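Papers > Home and Material Culture > Surface Wear > Section 4

22 January 2019
By the Dakia Domestic Surfaces Group

4. What people call a clean table

Our postal survey reached 1296 households, each of which was asked to wipe its main table and then say whether it was clean. Nearly all said yes. This was encouraging until July, when we visited 40 of them and ran a pale cloth over the wood.

The trouble lies mostly with the grain. On a plain, light top a crumb has few places to hide, and its owner will usually go after it. On darker wood with a strong figure (Figure 2) the eye follows the pattern and forgives the rest. Owners of such tables rated them cleaner than the cloth did – often by a generous margin – and several defended the rating with the cloth in front of them.

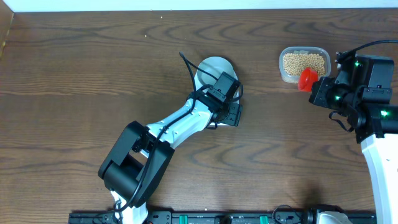 Figure 2. Brown wooden top with dark, wavy grain. Two tiny light crumbs remain near the top centre.

4.1 Wiping habits

We asked 20 of the visited households to wipe as they normally would. Most began in the middle and lost interest before reaching the wall. The Montoya scale, which scores effort by strokes per wipe, had to be given a lower bottom grade.

Polish made matters worse. Homes using a wax finish wiped less often, on the grounds that the table already looked cared for. We return to this in Section 5, with the results for glass, which pleased no one.

Related papers
Natix: kitchen worktops and the damp cloth
Draleo: chair marks on soft floors
Crumbs, children and the evening meal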